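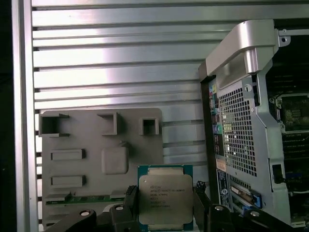
5. Running the processor demonstration for visitors

This section is for the person who leads the demonstration on an open day. It supposes that the arm is already mounted and calibrated (section 2) and that the operator has the Vindavska pendant in hand.

5.1 Before the visitors enter

1. Put the computer on its side on the ribbed bench, with the side panel removed and the interior facing up.
2. Switch off the computer at the wall and remove the power cord. The demonstration is always made without mains power.
3. Put on the wrist strap and connect it to the bench.
4. Start the program OPEN DAY on the pendant and select speed level 2. Do not use level 4, it is for production tests only.
5. Let the arm make one complete cycle without a processor. Watch the whole cycle and keep your thumb near the stop button.

CAUTION: The pins in the socket are very thin and they bend easily. If the gripper touches them in the empty cycle, stop the program and repeat the calibration from section 2.

5.2 Showing the processor

1. Give the processor to the gripper by its left and right edges. The ridged pads must press on the edges only.
2. Check that the printed side of the metal lid is not covered by the pads. Visitors like to read it.
3. Press HOLD. The arm now stays in position until you press HOLD again.
4. Invite the visitors to come up to the yellow line, maximum 12 persons at one time. For a school group of 13 or more, make two turns.

Note: Do not touch the gold contacts with your fingers, also not to show them to a visitor.

5.3 Placing in the socket

1. Open the lever and the retention frame by hand.
2. Press HOLD to release the arm, then press PLACE.
3. When the fingers have opened and the arm is up, look at the processor from both sides. It must lie flat.
4. Close the retention frame by hand and lock the lever.

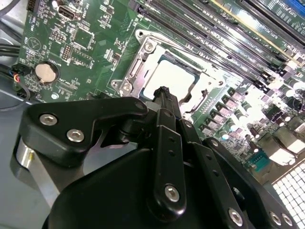
Figure 5-2. Gripper above the board, processor in the socket.

If the processor does not lie flat, do not push it down. Press RETURN, lift the processor with the vacuum pen and begin again from 5.2. It is permitted to explain to the visitors what went wrong. In Lotley in March we had to begin again two times and the group asked better questions after it.

5.4 Position of the guide and the visitors 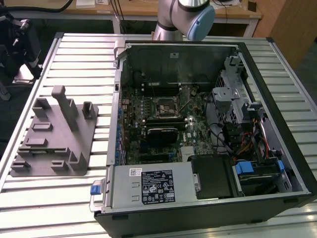 The guide stands on the side of the fixture plate and the operator stands on the opposite side. This was changed after the visit at Starnbridge, where both stood together and the visitors in the second row could see very little. The tall gray post on the plate is a good mark for the guide, who should stay behind it and not reach over it when the arm is moving. Papers and spare cables go on the wooden-topped table behind the bench, never on the ribs.

5.5 After the demonstration

1. Press PARK and wait until the arm has stopped.
2. Leave the processor in the socket with the frame closed.
3. Write the number of cycles and any stop in the Vasiliu log book.

Questions about this section: Jasmina Tomić, visitor program.

Section revised 25 May 2024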